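4.2 Legibility of molded markings on returned housings

The second part of the study dealt with how well product information lasts on small plastic goods that have no printed label. Printed labels were covered in Section 4.1. Molded text is cheaper over the life of a tool and cannot peel, but it has the same color as the part around it, so a reader depends entirely on light and relief.

We collected 528 housings through the repair counters in Penry and Tudeck between March and the end of the summer. Each was given a number, wiped once with a dry cloth, and stored in a paper sleeve. Housings with cracks across the marked area were set aside and are not part of the totals below. Osian Morris did the first sorting, and a second reader repeated it without seeing his sheets.

Readers were asked to copy down everything they could make out from a normal reading distance under ceiling light. They could turn the housing in the hand but could not use a lamp or a lens. A marking was scored as legible when both readers copied the same model number, partly legible when they agreed on at least four characters in a row, and illegible in all other cases. Where the two sheets differed, we kept the lower score.

The age of a housing was a poor guide to its score. Surface finish mattered more. Glossy parts kept a visible edge on the letters, while matte parts in pale colors scored low even when the letters could still be felt with a fingertip. The Cenuson parts, which have deeper lettering, did better than the Sirnotix parts in each of the 11 color groups.

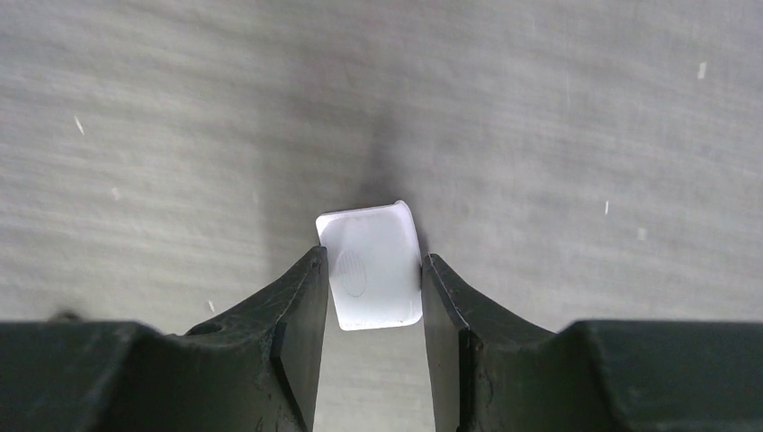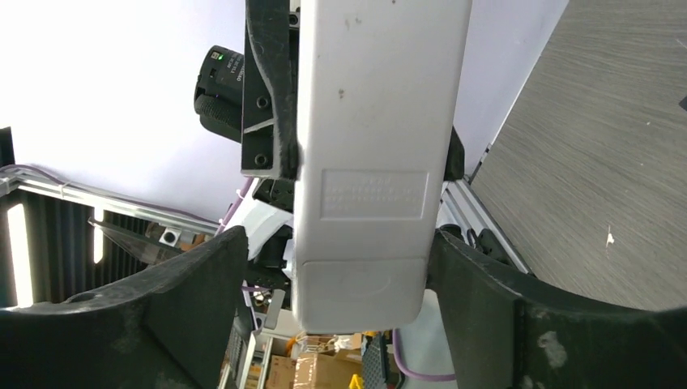 Figure 4. Two views.

Repair staff told us that an unreadable model number is usually handled by guessing from the shape of the part, and that wrong spare parts are ordered as a result. The cost falls on the counter, which has to send the part back and call the customer again. Light gray matte plastic is a hard case for them. In the second view of Figure 4 the raised label panel can be picked out easily, but the short lines of text on it are too faint to read. Staff at both counters asked for larger characters before they asked for deeper ones. We tested this request with a set of 10 sample plates, described in Section 4.3.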